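4.3 Setting up a shared care record

Before you start, the lead carer must have an active Pandier account and the person receiving care must have signed the consent form (Hurncombe form 471). A scanned copy is accepted.

1. Sign in and open Households.
2. Select New record. Enter the name of the person receiving care as it appears on their GP registration.
3. Enter the six-character household code from the welcome letter. The code is not case sensitive.
4. Upload the consent form. The record stays in Draft until the form has been checked.
5. Select Save.

Note: Forms received after 4 pm are checked on the next working day. No checks are carried out on Wednesday mornings.

4.4 Adding family members and paid carers

1. Open the record and select People, then Add.
2. Choose a role. Viewer can read the diary. Contributor can read and write entries. Lead can change roles and close the record.
3. Enter a mobile number or an email address. Do not enter both. If both are present, the invitation goes to the email address only.
4. Select Send. The invitation expires after seven days.

A record can have two Leads. To add a third, change one of the existing Leads to Contributor first.

Caution: Removing a person does not remove their diary entries. To hide an entry, see 4.7.

4.5 Medication reminders

1. Select Reminders, then Medication.
2. Enter the name and dose exactly as printed on the pharmacy label.
3. Set the time, and the period after which a missed dose is reported. The default is 30 minutes.
4. Choose who receives the missed-dose alert. At least one Contributor or Lead must be selected.
5. Select Test. The alert should arrive on each chosen phone within two minutes.

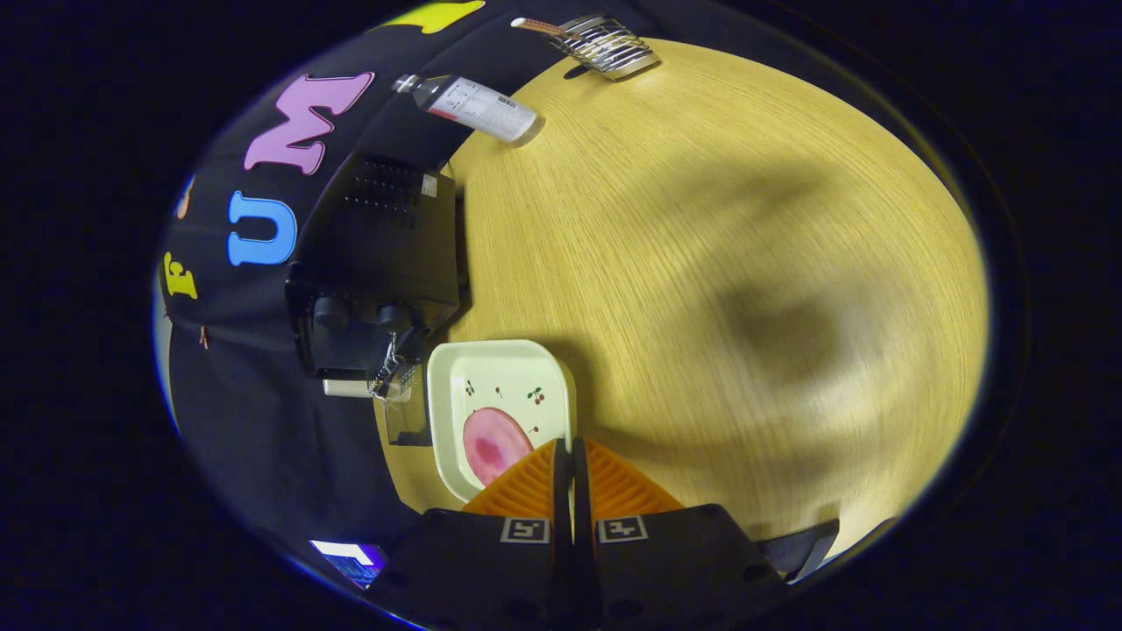 If the test alert does not arrive, check that notifications are allowed in the phone settings and repeat step 5. If it fails again, error 556 means the number is not verified and error 575 means the invitation has not been accepted. Report any other code to the Murnley support desk.

Caution: Reminders do not replace the written medication chart. Keep the chart up to date while the record is in use.

4.6 Respite bookings

Respite requests can be made by a Lead only.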